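Heating Oil Price Cap Plans: Frequently Asked Questions

Reading time: 2 min

What is a price cap plan?
A cap plan sets the highest price per gallon you can be charged during the heating season. If the market price falls below the cap, you pay the market price. If it rises above the cap, you pay the cap.

How is a cap different from a fixed price?
A fixed price does not move in either direction. A cap moves down only. Flamton sells both, and the cap carries an enrollment fee to cover the cost of the hedge.
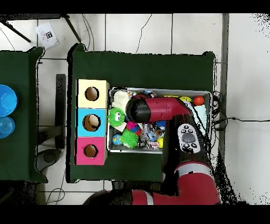 Three-compartment box and tray on a green cloth.

Who sets the market price?
The daily rate follows the wholesale rack price at the Istura terminal, plus a delivery margin. Crude is the largest part of it. Refining costs and barge freight make up most of the rest.

Is there a limit on gallons?
Yes. Each contract covers up to 4,000 gallons per season. Deliveries past that limit are billed at the daily rate. The minimum delivery is 200 gallons -- smaller drops carry a surcharge.

Do export rules affect my cap?
No. A signed cap holds until the end of April whatever happens to exports or fuel taxes. New contracts may be priced differently.

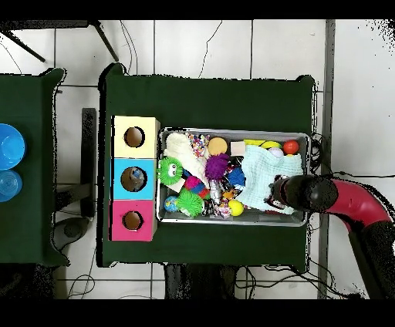
One customer in Vasiliu wrote that the fee made no sense to her in a year when prices only fell, and asked if it could be refunded. It cannot. The hedge is bought when the contract is signed, and the seller keeps that payment in either case.

How many accounts are on a cap plan?
At the last count, 3,882, including those moved over from Stastusano.

Can I cancel?
Yes, in writing. An early termination charge of 200 dollars applies once the first delivery has been made.

Related
Reading your delivery ticket
Budget billing and cap plans
Istura rack prices: how they are posted
Tank size and minimum delivery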